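How to Buy a Robot Without Going Broke

So you want a robot. Of course you do. Everyone wants a robot, right up until someone asks who's paying for it.

My name is Caoimhe Geraghty, and my job is planning what our workshop buys. It is a job made mostly of lists. Before you turn the page to look for something with more explosions, let me show you how it works. There is a bit of sneaky thinking in it, and you can use it on your allowance.

Step one: What is the job?

Grown-ups get this wrong all the time. They see a shiny arm in a catalog, they buy the shiny arm, and then they walk around the building looking for something for it to do. Start with the job. Write it in one sentence. "Pick small things up and put them in the right slot" is a fine sentence. "Be awesome" is not a job, though plenty of people have asked me for a budget for it.

Step two: Look closely at the things it has to handle.
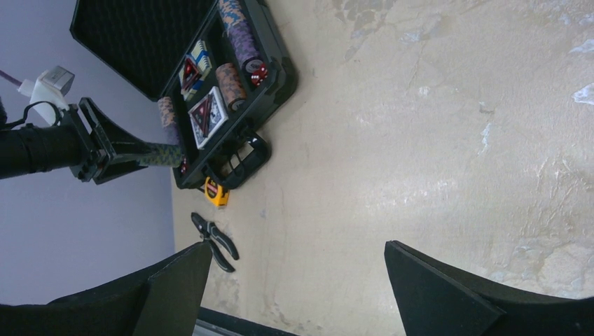
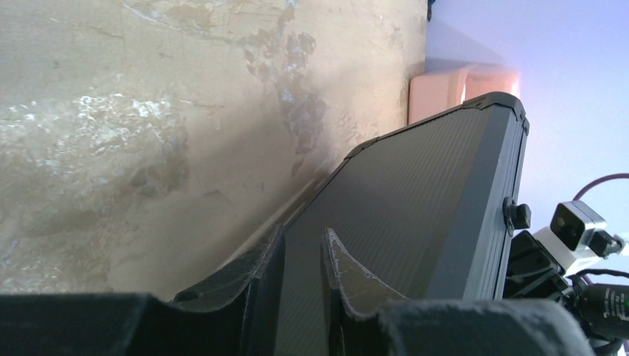 A budget starts with the fingers. An arm gets a gripper to the right place, but the gripper has to do the holding, and things come in rude shapes. Take the open poker case, with its chips lying in rolls and its two red dice in a little square pocket. Your own hand handles both without asking you first. A gripper needs fingers that can fit beside a roll of chips and also pinch a die, so I put fingers near the top of my list, along with spare ones. Fingertips wear out, like sneakers.

Step three: Find the hidden costs.

Say you get a hamster. The hamster is cheap. Then come the cage, the wheel, the food, and the second cage, after the hamster has opinions about the first. Robots are like that. You need cables, and somewhere for the cables to go. You may need cameras so the robot can tell where things are. You need a person to fix it, and that person likes to be paid and to eat lunch.

My last shopping list had 62 lines on it. Only 4 of them were arms. Yae Maruyama, who checks my lists, found 3 things I had forgotten, and one of them was screws.

Step four: Wait.

Parts take time to arrive. I once planned a whole February on the idea that a box would come on Monday. The box had other plans. Now I add extra days to everything and keep some money back for surprises.

Try it yourself

Pick a chore you can't stand. Write the job in one sentence, then list every object the robot would have to touch. If you get past 40, you may want to start with a smaller chore, or clean under your bed.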